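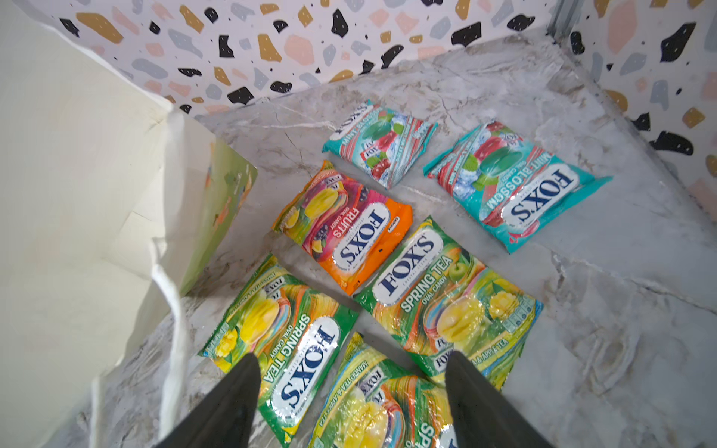 Abb. 1: Tüte und Bonbonpackungen auf der Marmorfläche, Blick vom Handgelenk zwischen den beiden Fingern hindurch.

Handout zu Einheit 6: Regeln für das Greifen neben Menschen und verformbaren Sachen

Stand: 25. August 2020

So, bevor wir in die Übung gehen, einmal alles, was ich in der Vorlesung zu schnell erzählt habe. Ich schreibe das absichtlich so auf, wie ich es auch sagen würde, die Normtexte könnt ihr ja selber lesen (und solltet es auch, zumindest die Begriffsabschnitte!).

1. Worüber wir überhaupt reden

Für Industrieroboter ist die ISO 10218 der Ausgangspunkt, Teil 1 für den Roboter selbst, Teil 2 für das System und die Integration. Dazu kommt die technische Spezifikation ISO/TS 15066 für den kollaborierenden Betrieb. Und über allem steht die ISO 12100 mit der Risikobeurteilung, die für Maschinen ganz allgemein gilt. In der Prüfungsvorbereitung verwechseln viele den Roboter mit dem Robotersystem. Ein Arm ohne Greifer ist nach dieser Denkweise eine unvollständige Maschine. Erst mit Greifer, Werkstück und Aufgabe könnt ihr sagen, ob die Anwendung sicher ist, und deshalb gibt es streng genommen auch keinen »sicheren Cobot« aus dem Karton. Wenn euch jemand das Wort verkaufen will, fragt nach der Anwendung.

Für Serviceroboter, die im Haushalt herumfahren und helfen, gibt es die ISO 13482. Unsere Tütenaufgabe liegt irgendwo dazwischen, und ich finde, gerade das macht sie so schön. Der Aufbau ist eine Laborzelle, die Aufgabe kommt aus der Küche.

2. Die Aufgabe

Packungen von einer Fläche nehmen und in eine Papiertüte legen, fertig. Klingt nach nichts. Schaut euch Abb. 1 trotzdem mal mit der Brille der Risikobeurteilung an: Die Packungen sind knittrig und glänzend, sie liegen schräg, und bei manchen steht das Logo auf dem Kopf. Der Greifer darf sich also auf keine feste Ausrichtung verlassen. Zweimal »Mint Blossom« in Türkis, die grünen sind »Spring Tea«, dazu eine in Orange mit der Aufschrift »Fruits Oval Candy«. Wer nach Farbe sortieren lässt, freut sich erst einmal. Wer nach Schrift sortieren lässt, muss mit gedrehtem Text rechnen, und mit Glanzstellen mitten im Wort auch.

Die Tüte ist aus weißem Papier und hat Falten und Knicke. Für die Bahnplanung heißt das: kein starrer Körper! Bitte nicht als Quader mit festen Wänden modellieren und dann wundern, wenn die Fingerspitze im Papier hängt. Ich gebe immer einen Sicherheitsabstand dazu und fahre von oben ein, nie von der Seite.

3. Kraft und Geschwindigkeit

Die TS 15066 kennt vier Arten des kollaborierenden Betriebs: sicherheitsgerichteter überwachter Halt, Handführung, Geschwindigkeits- und Abstandsüberwachung sowie Leistungs- und Kraftbegrenzung. Mit der letzten arbeiten wir in der Übung. Im Anhang A stehen biomechanische Grenzwerte je Körperregion, getrennt nach quasistatischem Kontakt (Klemmen) und transientem Kontakt (Stoßen). Merkt euch vor allem diesen Unterschied, den frage ich wirklich gerne ab.

Zwei Dinge, die beim Greifer fast immer vergessen werden:

Die Finger sind Kontaktflächen. Unsere laufen zu den Spitzen hin schmaler zu, und damit konzentriert sich bei gleicher Kraft der Druck auf weniger Fläche. Im Anhang stehen deshalb Kräfte und Drücke nebeneinander, und ihr müsst beide einhalten. Eine Kraftmessung allein reicht nicht für den Haken im Protokoll.

Der Tisch ist auch ein Kontaktpartner. Eine Hand, die zwischen Finger und harter Platte liegt, kann nicht ausweichen. Der senkrechte Weg nach unten ist bei unserer Aufgabe also der kritische, und den fahren wir auf den letzten Zentimetern langsam. Wie langsam, legt ihr in eurer Beurteilung fest und begründet es schriftlich – »sah gut aus« gilt nicht als Begründung.

4. Hausregeln für die Zelle

Die folgenden Punkte sind keine Norm, das sind unsere eigenen Regeln. Sie stammen aus dem Projekt Skesmont und sind über die Semester gewachsen.

Vor dem Einschalten den Not-Halt drücken und wieder entriegeln, jedes Mal, auch nach der Kaffeepause.
Wer einrichtet, hat den Zustimmtaster in der Hand. Keine zweite Person greift in den Arbeitsraum.
Neue Bahnen zuerst mit reduzierter Geschwindigkeit und ohne Ware.
Lange Haare zusammenbinden, Schlüsselbänder ab.
Ware, die in der Zelle war, wird nicht mehr gegessen. Ja, auch die Bonbons nicht!
Jede Änderung an Fingern, Werkzeugmittelpunkt oder Nutzlast kommt ins Zellenbuch. Danach wird die Beurteilung neu angeschaut, auch wenn es nur ein anderer Fingerbelag war.

5. Protokollieren, und zwar richtig

Im letzten November haben wir mit der Firma Larnemetti eine Versuchsreihe gefahren, 1.760 Griffe insgesamt. Davon waren 1.218 im ersten Anlauf brauchbar, und bei 198 hat der Arm wegen Kraftüberschreitung angehalten. Der Rest waren Leergriffe und Verrutscher. Mir geht es jetzt gar nicht um die Quote. Spannend waren die Stopps, denn ein Stopp ist im Protokoll erst mal nur eine Zeile, und man muss hinterher sagen können, was der Finger berührt hat: Packung, Platte oder Tütenrand? Das Feld dafür hatten wir vergessen. Eine Woche Videos gucken, sehr lehrreich und ganz furchtbar.

Seitdem hat das Formular (Vorlage Garrido, liegt im Kursordner) die Spalte »Kontaktpartner«. Bitte ausfüllen, auch wenn ihr nur vermutet, dann aber mit Fragezeichen dahinter. Dazu gehören immer Softwarestand, eingestellte Kraftgrenze, Geschwindigkeit und die Ware. Bei der Ware bitte die Sorte so eintragen, wie sie auf der Packung steht. »Grüne Tüte« hilft mir beim Korrigieren überhaupt nicht, vor allem wenn daneben noch die Einkaufstüte vorkommt – schreibt »Packung« für das eine und »Tüte« für das andere, dann verstehen wir uns.

6. Bis zur Übung

Lest in der TS 15066 den Abschnitt zur Leistungs- und Kraftbegrenzung und überfliegt den Anhang A. Füllt dann in Zweiergruppen eine Gefährdungsliste für die Tütenaufgabe aus, mindestens für Einrichten, Normalbetrieb und Störungsbeseitigung. Die Störungsbeseitigung ist der Teil, den ich zuerst lese (eine Packung klemmt, jemand langt hinein, ihr kennt das). Schreibt zu jeder Gefährdung die betroffene Körperregion dazu und ob es ein Klemmen oder ein Stoßen wäre.

Wer im Simulator Zorkura üben möchte: Die Zelle ist dort hinterlegt, allerdings mit starrer Tüte. Für die Bahnen reicht es, für die Kräfte bitte nicht verwenden. Abgabe als PDF über die Kursseite, Zellenbuch bitte im Labor lassen.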